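Search the list archive Enter keywords Go

Subject: Re: Passing on old desktops, and what to keep back

Hello everyone,

Thank you for all the kind replies to my last note. I had meant to answer each one separately, but then it was hay fever week and I'm afraid I did very little! I've put my thoughts together instead, starting with the message that set us off.

> Dear list,
> We have 28 old desktops in the back store at Gotunau, most of them from
> when the school changed over in February. I hate the thought of them going
> in a skip. Is it worth anybody's while to have them, or should I ring
> Šimko and let them take the lot away?

Please don't ring Šimko just yet. They are very decent people and they'll collect for nothing if you have more than 11 machines, but they do shred everything, and there's so much good life left in an old desktop. We passed on 66 from Ravville last year and I still get cards about them.
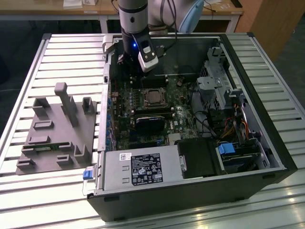 Should I take the hard drives out before giving the computers away?

It's safest to take them out, or to have them wiped properly first, and to keep a note of which you did. Deleting the files and emptying the bin isn't enough.

My own habit is to put a sticker on the outside with the amount of memory and whether it started up when I last tried it (pencil fades, I've learned). Keep the power leads too. Everyone throws away the leads, and then somebody like me spends a whole Saturday's worth of patience hunting for one.

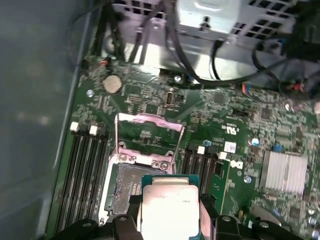
Ravville, 23 July

A little news from our end while I'm writing. The Cletari hall has said we may have the long room again for the autumn giveaway, with the tea urn, and the hire is 200 for the two days, same as last time. If your group would like a table, do write to me off the list so we don't fill up everybody's inbox.
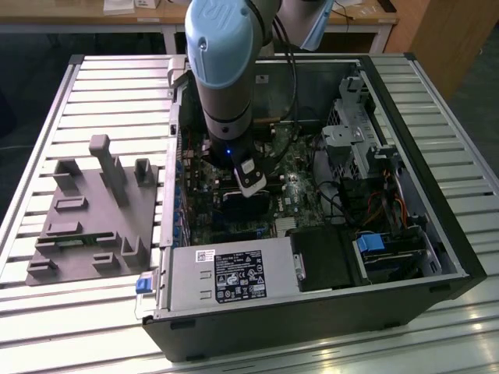
Desktop tower on its side, open.

On the question of monitors, I'm a bit torn. The flat ones go at once, but the big heavy ones sat by the door until closing and my back still remembers them. Perhaps bring one and see?

Somebody also asked about keyboards. We have boxes of them, thank you, but mice are always welcome, and so are speakers, as long as both halves of the pair are there.

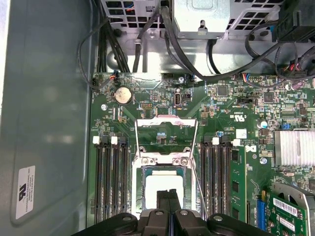 Green motherboard, with the power supply along the top.

I'll put the van times up once I've heard back from Gotunau. If you can lend a trolley, even a squeaky one, please shout.

With warm wishes to all,
your list-keeper at Ravville

Last updated 11 days ago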